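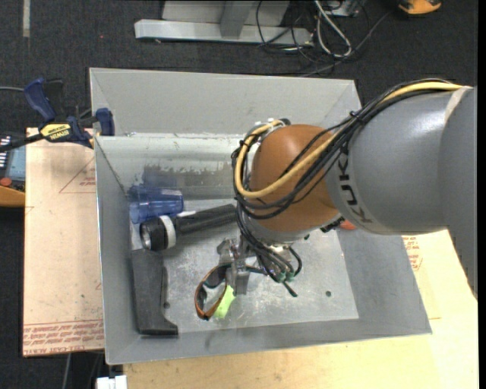
*The Flurari sloped bin, with a blue cup and a black flashlight over on the left.*

**Flurari open-top metal bin, reviewed March 21, 2022**

I put off buying this bin for far longer than I'd like to admit, mostly over the price. I paid $275 for mine, and you can get a perfectly decent plastic tub from Burnari for $100 and have plenty left over for lunch (I know this very well, having gone through 2 of those tubs already). But I kept coming back to those sloping sides, and I'm so glad I finally gave in!

The slope is what makes it such a pleasure to use. With a straight-walled tub I was forever scraping my knuckles while I fished small things out of the corners, and now I can get my whole hand in and have a proper rummage. Cups, flashlights, odds and ends from the bench, they all go in together and I can see what I've got without tipping everything out. The open top suits me too, though if your shop is dusty you may well miss having a lid. I wipe mine out with a damp cloth every so often and that seems to be plenty.

The metal has a bit of a shine to it, enough that the blue cup throws a soft, blurry reflection on the wall above it. I find that rather pretty. You might find it distracting under bright lights, and I'd understand — my old tubs were as dull as dishwater and never bothered anyone.

Now for the grumbles. It's noisy. Drop a flashlight in from any height and the whole room will know, so I've learned to set things down gently. It's also heavier than I expected, and I wouldn't want to carry it up a flight of stairs full. I'm hoping to try one of the felt liners from Kakis in April, and if it quiets things down I'll come back and add a note.

Four stars from me, and I'd buy it again.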